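Getting a low cardboard tray to work as a recycling spot on the coffee table?
Posted by flatwhite_prulwood, March

We live in a small unit in Prulwood and the lounge room table is where everything ends up. Bottles, mostly. The kitchen bin is eleven steps away, which in my household might as well be Burkatham. I've put an open cardboard tray on the table as a halfway house, on the theory that people will drop empties in it while still sitting on the sofa. So far the empties get as far as the table and lie down. 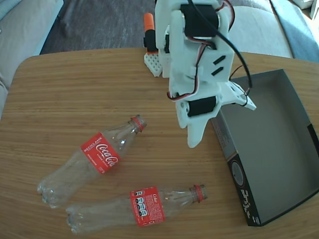 Two Coca-Cola empties and the tray, on the same table.

The walls of the tray are low, so I don't know if bottles will stay put once there are more than a couple. Do I want something taller? And caps on or off? My partner and I hold opposing views and neither of us has looked it up.

boersma_bins
Taller, yes. A low tray is fine for remotes. I'd go for a plain tub on the floor at the end of the sofa, within arm's reach, and give the table back to the cups. Caps depend on your council or depot, so check their page. Ours wants them off and collected separately — the depot down the road takes them with a sigh. Rinse the bottles too. Sticky timber is no fun, and carpet is worse.

markmont212
just use the bin

kettle_on_256
I kept a tray like that going for 2 months. It filled up with pens, receipts and one sock, and the bottles carried on living beside it. What helped was a rule that whoever gets up for the next drink takes the empties along. It works on most evenings and fails completely during the cricket. If you do keep the tray, empty it every night, or it becomes furniture.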